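4. Getränke am Tisch ausschenken

Dieses Kapitel gilt für den Getränketisch in Raum Lemaire und auch für den kleinen Tisch im Raum Kunel. Das Ansetzen der Getränke steht in Kapitel 3, das Spülen der Kanne in Kapitel 5. Bitte lesen Sie zuerst die Hinweise und danach die Schritte, auch wenn Sie schon oft ausgeschenkt haben.

4.1 Was Sie benötigen

Eine Kanne mit Ausguss und Henkel, aus durchscheinendem Kunststoff
Klare Becher aus Kunststoff, für jede Person einen
Zwei Tücher: ein feuchtes und ein trockenes
Eine Schale für Reste
Den Filzstift für die Namen auf den Bechern (liegt in der Schublade mit der Nummer 42)

Hinweis: Die hohen, geraden Becher stehen weniger sicher als die breiten. Ein leerer Becher fällt schon um, wenn man mit dem Ärmel daran kommt. Stellen Sie deshalb nur so viele Becher hin, wie Sie gleich füllen wollen.

Achtung: Heiße Getränke dürfen nicht in diese Becher. Für Tee und heißen Kaffee nehmen Sie die Keramiktassen aus dem Schrank in der Küche.

4.2 Tisch vorbereiten

1. Machen Sie an der Tischkante eine Fläche frei, die für Kanne und Becher reicht. Papiere und Ladegeräte kommen weg, nicht nur zur Seite.

2. Wischen Sie die Fläche mit dem feuchten Tuch ab und danach mit dem trockenen. Auf der hellen Platte sieht man jeden Tropfen von Cola oder Kaffee, und angetrocknet gehen sie schlecht ab.

3. Prüfen Sie den Becher. Einen Becher mit einem Riss im Boden erkennt man am besten, wenn man ihn gegen das Licht hält. Solche Becher bitte gleich in den Abfall geben.

4. Prüfen Sie auch den Ausguss der Kanne. Wenn dort noch Reste vom letzten Mal kleben, läuft der Strahl schief.

4.3 Einschenken

5. Stellen Sie den Becher aufrecht auf die Platte. Er soll beim Füllen stehen bleiben und wird nicht in der Hand gehalten. Am Anfang ist das ungewohnt, aber man gießt damit ruhiger.

6. Fassen Sie die Kanne am Henkel und bringen Sie den Ausguss über die Öffnung des Bechers. Der Ausguss darf den Rand nicht berühren.

7. Neigen Sie die Kanne langsam, bis das Getränk zu laufen beginnt. Ist nur noch wenig darin, so muss die Kanne sehr steil stehen, und die Flüssigkeit liegt dann als schräger Streifen in der unteren Hälfte. Halten Sie diese Neigung und warten Sie. Wer jetzt noch schneller kippt, gießt über den Becher hinaus. Zuerst soll sich am Boden des Bechers eine Schicht sammeln, und der Strahl soll dünn und gerade bleiben.

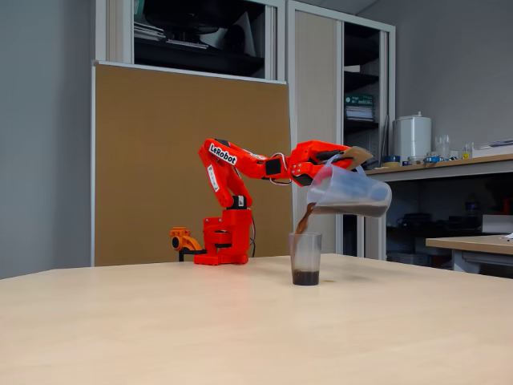 8. Füllen Sie weiter, bis der Becher zum größten Teil voll ist. Bei Getränken mit Schaum machen Sie eine Pause, wenn der Schaum in die Nähe des Randes kommt. Nach der Pause können Sie noch einmal einen kleinen Schluck nachgießen.

9. Richten Sie die Kanne mit einer einzigen Bewegung wieder auf. Langsames Aufrichten ist hier falsch – dann laufen die letzten Tropfen außen am Ausguss herunter und auf den Tisch.

10. Warten Sie einen Moment mit der Kanne über dem Becher, bevor Sie sie zur Seite nehmen.

Hinweis: Bei mehreren Bechern wird immer ein Becher fertig gefüllt und erst dann der nächste. In einer Reihe durchgießen, ohne die Kanne aufzurichten, ist schneller, aber zwischen den Bechern wird es immer nass.

4.4 Kanne abstellen

11. Stellen Sie die Kanne mit etwas Abstand neben den Becher. Der Henkel zeigt vom Becher weg, damit man beim nächsten Greifen nicht an den Becher stößt.

12. Solange Sie weiter ausschenken, darf der Deckel der Kanne offen stehen. Nach dem letzten Becher klappen Sie ihn zu, im Sommer wegen der Fliegen auch zwischendurch.

13. Entscheiden Sie, was mit dem Rest geschieht. Eine flache Schicht am Boden der Kanne reicht nicht für einen ganzen Becher. Sie kommt in die Schale für Reste und wird nicht mit frischem Getränk aufgefüllt.

4.5 Verschüttetes aufnehmen

Ein paar Tropfen neben dem Becher sind normal, besonders bei einer Kanne, die man noch nicht kennt. Auch eine kleine Pfütze direkt am Fuß des Bechers ist kein Schaden, wenn man sie bald aufnimmt. Auf der Platte sieht das dunkle Getränk dann viel heller aus, eher wie Bernstein, und man übersieht leicht die einzelnen Tröpfchen daneben. 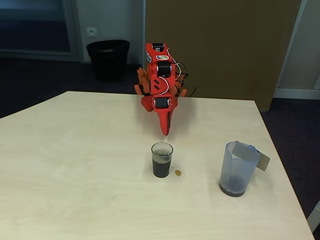

14. Lassen Sie den vollen Becher zuerst stehen und legen Sie das trockene Tuch auf die nasse Stelle. Nur drücken, nicht reiben.

15. Heben Sie dann den Becher gerade nach oben. Trocknen Sie den Boden des Bechers ab und stellen Sie ihn auf eine saubere Stelle.

16. Wischen Sie mit dem feuchten Tuch nach, und zwar von außen nach innen. Bei süßen Getränken zweimal, mit ausgespültem Tuch dazwischen.

17. Schauen Sie auf den Teppich bei der Tischkante. Ist dort etwas hingekommen, bitte sofort mit kaltem Wasser tupfen und danach bei Femke Willems melden (Durchwahl 168). Für den Teppich verwenden Sie kein Spülmittel aus der Küche, es lässt einen hellen Kreis zurück.

Achtung: Bei Steckdosenleisten und Kabeln darf kein nasses Tuch benutzt werden. Ziehen Sie den Stecker, bevor Sie dort etwas trocknen.

4.6 Häufige Schwierigkeiten

Der Strahl trifft den Rand des Bechers.
Die Kanne ist zu hoch oder zu weit hinten. Gehen Sie mit dem Ausguss tiefer und beginnen Sie neu mit wenig Neigung.

Es kommt lange nichts und dann sehr viel.
Meistens steht der Deckel nur halb offen und hält das Getränk zurück. Klappen Sie ihn ganz auf, bis er von allein so bleibt.

Der Becher rutscht beim Füllen.
Die Platte ist noch feucht. Zurück zu Schritt 2.

Der Schaum läuft über, obwohl der Becher nicht voll ist.
Gießen Sie aus geringerer Höhe. Bei der Cola hilft es auch, wenn sie vorher eine Weile in der Kanne gestanden hat. Manche Kollegen mögen das nicht, dann bitte direkt aus der Flasche einschenken.

Der Henkel fühlt sich klebrig an.
Den Henkel auch von innen abwischen. Beim Spülen wird diese Stelle gern vergessen, siehe Kapitel 5.

Ersatzbecher liegen in Drallstead im Lager, Regal 67, neben den Servietten. Wer die letzte Packung nimmt, trägt es bitte in die Liste an der Tür ein. Die Bestellung für alle Räume geht immer im April hinaus, kleinere Mengen kauft Femke Willems auch zwischendurch.

Stand dieses Kapitels: 4. August 2024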